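# The Spare Room at Ormsby, Before and After a Great Deal of Sighing

Ormsby is the name on the gatepost. It makes the place sound like it has a butler, and it has a carport. We bought it with two bedrooms we needed and a third we intended to keep lovely for guests, which is how it came to hold a rowing machine, my late aunt's sewing patterns and every box the household has ever felt sentimental about.

Then in June my cousin Joana Leitão rang to say she was coming to stay on the Friday, and could she have the room with the nice light. I said of course. I hadn't seen the light in that room since we moved in.

What follows is the gallery. I had grand plans for a picture at every stage, but most of my shots came out as my own thumb or the inside of a cupboard, so for most of the stages you get the caption without the picture. Family members who have asked to see the room can consider this their official tour. Family members who would like to stay in it can form a queue.

## The budget

I set myself a limit of $2,525 for the whole room, paint included, and wrote it on the back of an envelope so it would be binding. The final tally was $1,970. I'd like to claim discipline, but the light fitting I wanted was out of stock and I sulked until the money was no longer required.

## The clearing out

Took 12 trips to the tip and the op shop, in a hatchback with the seats down and a rug poking into the back of my neck. The rowing machine went to Adelino Moreira up the road, who now hangs his shirts on it, so it has settled in well. The sewing patterns stayed. I can't sew. They stayed anyway.

## The walls

Paint is Grotari, in a colour the tin calls Clendarix. I have no idea what a Clendarix is. I went through 30 sample cards to get there, stuck them all up with masking tape and lived with them for a fortnight, then picked the first one I'd liked. Two coats, plus a third behind the door where I'd leaned on it.

## The bed

Everyone who had a view on the room had it about the bed. The frame was easy enough, as it came from our old room and only needed its slats put back in the right order (a job I did twice). The headboard was the splurge. It's cream and quilted in diamonds, and it has given the whole corner airs. I sit up against it with a cup of tea when I'm meant to be vacuuming.

The blanket was a different story. I'd been told, by several people and at length, that guest rooms should be restful. Oatmeal was mentioned. So was "a soft sage". I went to the shop for something in oatmeal and came home with red-orange and black stripes on cream, wavy ones, with a fluffy texture that gets hold of your hand and won't give it back.

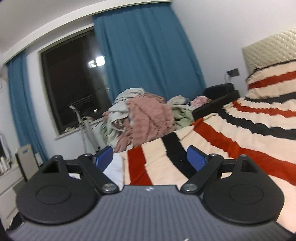

Horácio Neves wrote in to say that stripes that loud will keep a guest awake with the lights off, that he has slept under plain navy wool for most of his adult life, and that he'd like it noted he was on the side of the oatmeal. So noted, Horácio. The oatmeal faction may bring its own bedding.

For anyone thinking of going down the same road, a few findings. Wavy stripes are much kinder than straight ones. A straight stripe tells the whole house when the bed's been made crooked, and a wavy one lets you off. I throw it on slantwise and call it styling. A fluffy blanket also collects everything. Toast crumbs vanish into it and are found later by somebody's elbow. I shake it off the back step most mornings, to the great interest of next door's cat, and I keep the lint roller in the bedside drawer where a better host would put a book of poems.

I left the sheets plain. There was a moment in the linen aisle when I had a spotted set in my arms and was walking with real purpose toward the till, and I'm proud of how I behaved after that.

## The bedside table

From Avo, the secondhand place behind the station. It had one short leg. It still has one short leg, but there's a folded beer coaster under it now and I've stopped noticing, apart from every time I put down a glass.

## The curtains

Hung by me, then rehung by Madalena Meireles, who stood in the doorway for a good while before asking whether the gap at the bottom was deliberate. I said it was for airflow. She let the hems down that afternoon and has been very gracious about it, by which I mean she's only brought it up at dinners.

## The guest

Joana arrived with two suitcases and a pillow of her own, which I chose not to take personally. She walked in, looked at the walls, looked at the bed and said, "Well, I won't lose it in the dark." She stayed nine days. On the last morning she asked where I'd bought the blanket, and I've told Horácio so, in writing, twice.

## Still to do

The light fitting, if it ever comes back in stock. A hook for the back of the door. Something for the wall opposite the window, which Cristóvão Carrilho has offered to fill with one of his watercolours of the jetty. He has a lot of watercolours of the jetty. I've asked for a small one.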